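Section 4. Cleaning and Storing Shared Play Items

These instructions apply to play food, toy kitchen pieces and soft toys kept in a Grikeo storage cabinet. Staff should read Section 2 before using Feltudix cleaner for the first time.

4.1 Hard items

1. Clear the work surface and wipe it with a damp cloth.
2. Add one capful of Feltudix to 740 ml of lukewarm water.
3. Wipe each item on all sides. Do not soak items that have seams or stickers.
4. Rinse under the tap and set on a rack to dry. 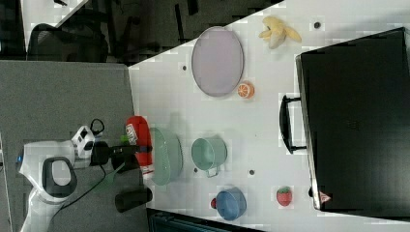 Play food and toy kitchen items on a white tabletop.

Note: Mixed solution keeps for one day. Pour out what is left and rinse the bottle.

4.2 Soft items

1. Check the care label. Items marked "surface clean only" go to step 4.
2. Close any hook-and-loop tabs and place the items in a mesh bag, no more than 400 g to a bag.
3. Wash on a gentle cycle in cold water, then go to step 5.
4. Dab with a cloth dipped in the solution and wrung out well.
5. Air dry fully – stuffing holds water long after the cover feels dry.

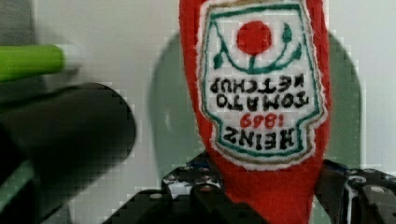

Beril Kozan asks whether soft items may go in a tumble dryer if the heat is turned off. They may, for items whose care label permits it, on the air-only setting and still inside the mesh bag.

Caution: Do not return damp items to the cabinet. The Grikeo door seals tightly and mildew may form on the lower shelves.

4.3 Restocking

Place hard items on the lower shelves and soft items above. Record the cleaning on form 77 and lock the door. Replacement mesh bags may be ordered from Haltomeck in packs of 2.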